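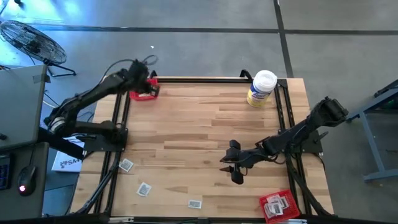 Most homes have a drawer where small packets go to be forgotten. Wet wipes from a takeaway, spare sachets, samples picked up at a till. Stirnska, a small home storage firm in Flores, has spent the past year selling people a cure for it: a plastic basket. 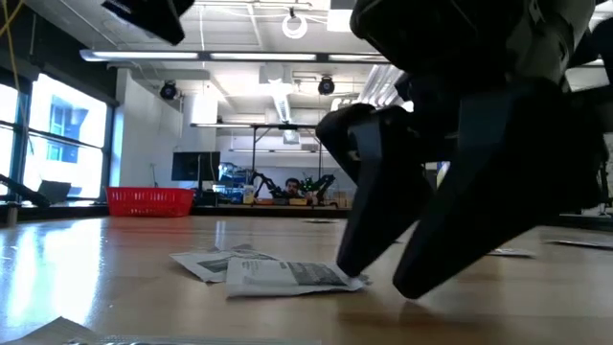 The method starts with tipping everything out. Small flat packets hide each other in a drawer, and the firm says a clear table is the only fair place to judge them. Spread across bare wood, overlapping and creased, they look a good deal less useful. Anything past its date goes in the bin, and the rest goes in the basket.
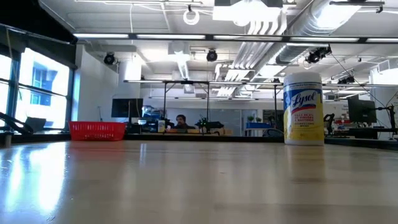 Gelusel, the firm's basket range, sold 3,000 in its first season. The baskets are kept low on purpose, so nothing sinks out of sight. A bright red one with slotted sides is easy to spot from across a room, even with a tall tub of Lysol wipes on the same table. The tub itself stays out – it is used too often to put away.

The whole job should take 20 minutes, or 45 if the drawer is a bad one.

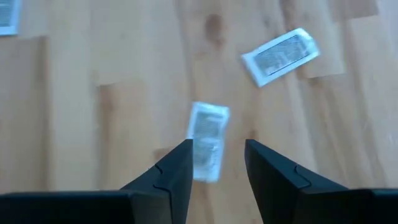 A second range, Trosov, is due in February and has lids. Shops have asked for them, though the firm still prefers its baskets open. A lid, it says, soon has something standing on it.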